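Kartha Wooden Counter Organizer: Four Months On My Kitchen Counter

Filed under: Kitchen storage

I have been putting off this review since October, partly so I could live with the thing for a while and partly because my sister-in-law Indira kept telling me I would change my mind about it. She was half right, so let me start with how it got into my kitchen.

We have one good stretch of counter and it has to do everything. Breakfast happens there, lunches get packed there, and anything that comes in from the car lands there and stays until somebody needs the room to chop an onion. I had tried a wire basket (crumbs everywhere underneath) and then a bamboo tray from Zurkura that was lovely for a few weeks and then went wavy on me. So when I saw the Kartha box on sale for $33, down from $69, I ordered it that same evening with a cup of tea in my hand and told my husband about it afterward.

It comes nearly put together. The box part is one solid piece, pale natural wood with an open compartment in front, and all I had to do was attach the black pipe-style handle that runs across the face. There are 2 brackets, one for each end, and the screws are in a little paper envelope taped inside. The instructions say to use a hand screwdriver and I would listen to them. My neighbor Venkatesh Arumugam bought the same box after seeing mine, went at it with his power drill, and now has a small crack beside one bracket that he has turned toward the wall!

I will say the handle is what sold me. It gives the box a bit of a workshop look, and I like how the black metal sits against that light wood. With our busy little sea green and teal backsplash I was worried that anything new would be too much, but the wood calms it all down. It happens to go nicely with the lid on my teal canister, too, and I would love to claim I planned that.
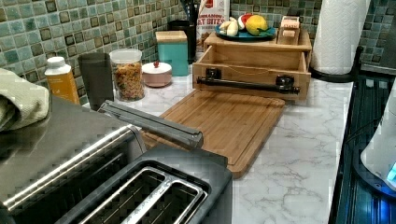
As for what I keep in it, that has changed more than once. At first it was mail and school papers, and that was a mistake, as papers in a kitchen get greasy no matter what you put them in. Then it was tea and coffee things for a good while. These days it mostly gets the small bits that used to wander all over the counter, napkins and bag clips and the packets of this and that we bring home and never finish. The open front means I can reach in with one hand while I'm waiting on the toaster, and I don't have to lift a lid or pull out a drawer. If you have the kind of mornings we have, you will understand how much I appreciate that.

Now for the grumbles, and I do have a few. The wood marks easily. I set a wet mug on top in the first week and there was a ring by lunchtime – it sanded out with fine paper and a dab of mineral oil, but I would have liked a tougher finish. The handle collects flour dust around the brackets, and you need an old toothbrush to get it out. There are also no feet on the bottom, so it slides if you bump it. I stuck on some felt pads left over from a chair and that fixed it, though for the full $69 I think felt pads should come in the package.

Indira's complaint was that an open box only invites people to stuff things into it, and here is where she was half right. It does fill up. I empty it out on the counter when it starts to look sad, wipe the inside with a damp cloth and put back what belongs. It takes me less time than the kettle does. She has the closed version from Rerano, with a little door, and it does look neater from across the room – but I have seen behind that door and I'm saying no more.

Would I buy it again? At the sale price, yes, quite happily. At full price I would think it over, and maybe wait for the next sale. If you cook a lot right beside where it would sit, oil it before you use it and then again whenever it starts to look dry.

I had a question come in on my last post about whether the handle can hold a towel. It can, a thin one, but it covers the opening and then you can't get at anything, so I keep mine elsewhere.

Rating: 4 out of 5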